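Garo Hand-Held Gripper, Pair
Trornedo Equipment / Collection Hardware / Garo

Price: $1259 per pair
Lead time: 25 working days
Spare finger pads: 4 in the box
Listing maintained by Malcolm Lightfoot

Most people reach this page by way of a spreadsheet. Somewhere in it is a row called "grippers," and next to it a number that somebody typed in August and has been defending ever since. We can help with the row. The number is between you and your finance department.

The Garo is a two-finger gripper that a person holds, one in each hand, to record the kind of handling you would like your robot arms to do later. It is the cheap end of an expensive plan. If your plan involves laundry, and these days everybody's plan involves laundry, read the part on pads before you order.

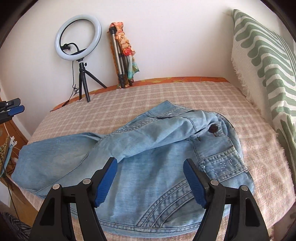 Blue ridged pads come as standard. They are the part that wears, and they are the part buyers leave out of the budget. Denim is hard on them: seams, studs, buttons, doubled hems. Neville Staniforth in our workshop suggests one spare set for every month of daily garment work, and he doesn't earn commission, so you may as well believe him. A spare set is $171.

Planning for two hands

Folding takes two grippers. We used to sell the Garo singly, and customers would buy one, try to square up a jacket with it, and call us. Now it comes as a pair, and the calls are about cables.

Each unit needs its own cable run to the recorder. Allow enough slack for the operator to reach across a bed or a bench and back again. The Odlow cable kit is sold separately, a decision made above my desk.

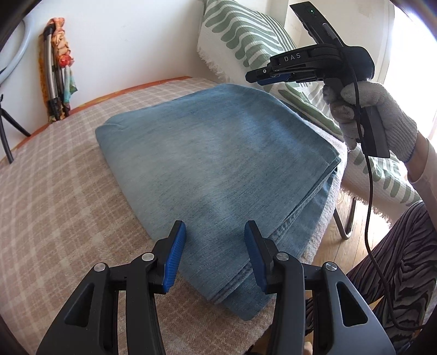 Two-handed garment work with folded denim. Knit glove not included.

What else belongs in the budget

Operator time will cost more than the hardware, and by a wide margin. Clothes have to be folded, shaken out and folded again, and people want paying for that, having done it free at home for years.

Set aside money for storage, for a second pair if you plan to run shifts, and for the garments themselves. Buy some thick ones. A data set made entirely of T-shirts is very good at T-shirts.

If you already own Ismail grippers, the pads look as though they fit. They go on, too, and then they come off in the middle of a sleeve. Please order the right ones.

In the box
Garo gripper, left and right
Finger pads, fitted, plus spares
Hex key
Quick-start sheet

Returns
Unused pairs, in the original box, with the hex key. We do check for the hex key.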